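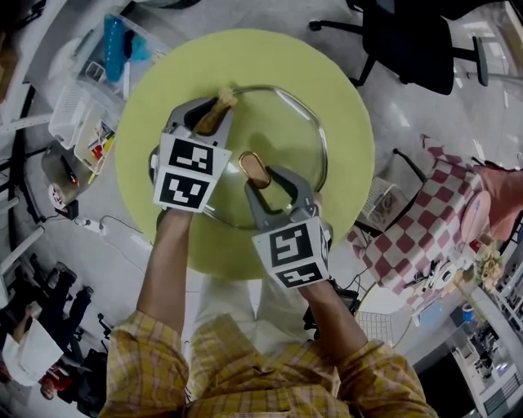 3. Materials and Setting

3.1 Choice of household objects

The study is concerned with lids: how they are picked up, where they are put down, and what people do with them when the pot they belong to is not at hand. Lids get little attention in the literature on domestic work. Studies of cooking usually treat the pot and its lid as one object, and studies of storage tend to count lids without looking at how they are handled. In our earlier interviews on kitchen storage, lids came up more often than any other item when people were asked what was awkward to put away.

We collected 149 written accounts of lid handling in home kitchens. Respondents were asked to think of one lid they used often and to write up to 200 words about it. They were told to name the pot only if it mattered to the account. Most did not name it. Accounts that dealt only with jar or bottle lids were kept in the collection but were not used in the analysis below.

The accounts were read and coded by Yasaman Fallahi and then read again by a second coder working from the same sheet. Where the two disagreed, the account was discussed and given a single code. We used 11 codes in all, which were later grouped under 4 headings: grip, resting place, storage, and damage.

3.2 Glass lids

Glass pot lids made up the largest group. Figure 1 shows a lid of this type, with a metal rim and a knob in the center, on a round green table. Respondents valued glass lids for letting them check on food without lifting anything. They also described them as heavier than they looked, and several said they were more careful with a glass lid than with the pot under it.

Figure 1. A clear glass pot lid with a metal rim, handled on a round table.

The rim was mentioned in two ways. Some respondents described it as the part that made the lid feel safe to put down on a hard surface. Others complained that food and water collected where the metal meets the glass, and that this part was hard to clean with a sponge. A few used an old toothbrush. One respondent, writing about a lid sold with a Tamberg stew pot, said she dried the rim separately with the corner of a dish towel before putting the lid away.

3.3 Knobs and edges

We asked respondents to say where they took hold of the lid. The usual answer was the knob, but the accounts show that this depends on the task. A lid being lifted from a pot on the stove is nearly always held by the knob. A lid being washed, dried, or passed to another person is often held by the edge, or by the knob and the edge together. Holding it in both places was described as a way to keep the lid from tipping when it had to be turned over.

Knobs differed a good deal in how well they were liked. Low, wide knobs were said to be hard to grip with an oven mitt. Knobs with an opening or loop could be lifted with a spoon handle, and respondents who had such a lid tended to mention it. Loose knobs were common. The screw works free over time, and respondents either tightened it whenever they noticed or went on using the lid as it was. Two respondents had replaced a broken knob with a spare from a hardware store. A third had used a wine cork.

3.4 Where the lid goes

Once a lid is off the pot, it has to go somewhere. The most frequent answers were the counter next to the stove, an unused burner, and the sink. Respondents with small kitchens more often named a dining table or a chair seat. Whether the lid was put down right side up or upside down was a matter of firm habit in most accounts. Those who put it down upside down wanted to keep the steam water off the counter. Those who put it down right side up did not trust it to stay balanced on the knob.

A table that is not in the kitchen was used more than we expected. Respondents described carrying dried lids to a table to sort them, match them with pots, or wait for a cabinet to be cleared. Round tables were mentioned as a poor place for this when several lids were out at once, as there was no straight edge to line them up against. For a single lid the shape of the table made no difference.

3.5 Storage

Storage accounts fell into three groups. In the first, the lid stays on its pot, which takes up the most space but keeps the set together. In the second, lids are kept apart from pots, upright in a rack or in a basket. In the third, lids are stacked upside down on the pots, with the knob pointing into the pot and the next pot on top. The third method was the least common for glass lids, and the respondents who used it often added a cloth or a paper towel between layers.

Racks were mostly bought. The Skorer rack was named in several accounts, with mixed opinions: it held flat lids well, but domed lids leaned into each other. Baskets were usually something the household already had. Respondents who used a basket said that finding the right lid meant taking out most of the others, and that they accepted this as long as the basket fit on the shelf.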